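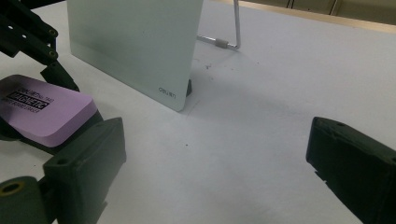 Search this course
Enter keywords Go

Working with a Small Board
Course 3291, handout 6
Teacher: Riet Stevens, room 139

1. What this handout is for

In the first weeks we used the large board on the wall. From now on every pair works at its own table with a small standing board. The small board is used for drafts: a sketch, a short calculation, a list of words you want to try. It is not used for final work. Final work goes on paper and is handed in at the end of the lesson.

Many students in the Pundgate group had not used such a board before, and in March there were several questions about cleaning. I have collected the answers in this handout. Please read sections 3 and 4 before you come to the next practical.

2. Setting up

Put the board on a flat table, with its back support fully open. Push lightly on the upper edge with one finger. If the board rocks, the support is not open far enough, or one of the feet stands on something. Wipe the table under the feet with your hand; a crumb of dried ink is enough to make the board move.

Turn the board a little until you do not see the lamp in it. A smooth surface reflects the ceiling light, and the person sitting next to you may see only a bright spot where you see your drawing. Both members of the pair must check this, each from their own chair.

Lay the eraser in front of the board, with the felt down. Please do not lay it behind the board, where you must reach over your own writing to get it. The markers lie beside it with their caps on.

3. Wiping

For the wiping exercise, draw a loose scribble in the upper part of the board. It should have many crossings. At a crossing the ink lies in two layers, and there you see best whether your wiping is even.

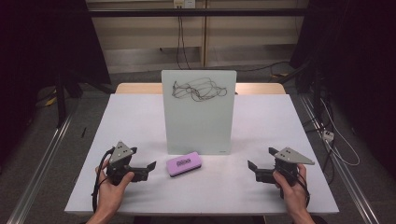
Fig. 1. Small board with black marker scribble, pink eraser on the table in front of it.

Wait a moment after drawing. Fresh ink does not come off, it spreads, and the result is a grey cloud that needs more work than the scribble itself.

Then go on like this:

– Hold the board at one side with your free hand, low down, near the table.
– Put the eraser above the ink, on the clean part, with the felt flat on the surface.
– Pull it down in one straight line. Lift. Go back to the top and start the next line so that it covers the edge of the last one.
– Do not rub in circles on the first pass. Circles are allowed at the end, for the marks that remain.
– Look at the board from the side. From the front a thin grey film is hard to see.

The pressure should be light. A small board has only its own support behind it, and a person who is used to the wall board usually presses too hard and pushes the board across the table.

Exercise A. One student draws, the other wipes. Change places. Write down how many strokes were needed until no line could be seen from the side. Compare a scribble wiped immediately with a scribble wiped after 2 minutes.

Exercise B. Repeat with the eraser held only by its short ends. Which part of the felt touches the board now? What remains on the surface?

4. Keeping the eraser and the board in good condition

The felt fills with dry ink. When it leaves grey stripes on a clean board, it is full. Tap it over the waste bin, not over the table – the dust is very fine and sticks to sleeves. If tapping does not help, wipe the felt with a dry cloth. We do not wash the erasers in this course. 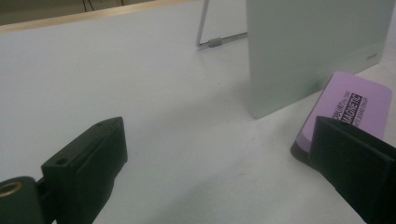

Jasper De Smet wrote to me after the second practical that his pair got better results by wiping from the edges towards the middle, so that the dust collects in one place and can be taken away with a paper tissue. He would like to see both ways in the exercise. I find this a fair point. Pairs who wish to may do Exercise A in his manner and write "middle" next to their number of strokes.

For old marks, write over them with a fresh marker, let it dry and wipe both together. If a shadow is still there, use a cloth that is slightly damp with water and dry the board afterwards. Do not use the kitchen sponge with the green side. It makes scratches on painted boards, and the ink then stays in the scratches. A glass board is less sensitive, but please treat all boards in the same way.

5. To bring next time

Your own cloth, one black marker, and your notes from Exercise A and B. Students who missed the practical can do both exercises at home on any smooth board and bring the notes one week later.

Vutdale evening courses | Contact | Handout last changed Mar 2, 2021 | © Vutdale | Back to top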